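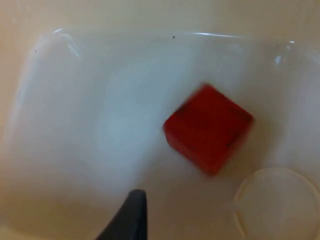 Print this page | E-mail this page
2 comments | 0 shares

Hitdale pick cell: progress report to Plardale, March
Prepared by Toàn Văn, cell maintenance

Status. The cell is back in service on the single-block task, with a red cube picked from a clear plastic container. Total picks attempted since recommissioning stand at 2,287. Work in this period covered the wrist camera, the gripper fingers and the service schedule.

Wrist camera. The mount had loosened on its two lower screws. They were replaced and set with thread locker, and the hand-eye calibration was redone using 31 poses. Motion blur during the approach is still a problem: cube edges come out soft and the corner estimate drifts. Exposure has been shortened one step and the arm now pauses before the final detection. Glare along the container rim produced false edges, so the rim is masked in software. The mask must be redrawn whenever the container is moved.

Gripper. Both fingers were removed, cleaned and refitted. One guide had play in it and was shimmed. Finger zero is now checked at the start of each shift, and the reading is written in the cell log. The spare finger set ordered from Ostine has not arrived. Until it does, closing force stays at the lower setting.

Service interval. The finger check has moved from every 1,000 picks to the start of each shift, as above. Cable inspection remains at 1,000 picks. The wrist cable was rerouted on the outside of the last joint, with a longer service loop. Container walls and rim are to be wiped down before each calibration, dry cloth only.

Open items. Lighting above the cell is unchanged; a diffuser was quoted by Lục and is awaiting approval. The calibration script still needs a manual restart after an emergency stop. We request release of the remaining parts budget to cover the diffuser and a second camera mount. Fitting both will take the cell out of service for 7 hours.

Contact the Hitdale office | © Hitdale | Back to top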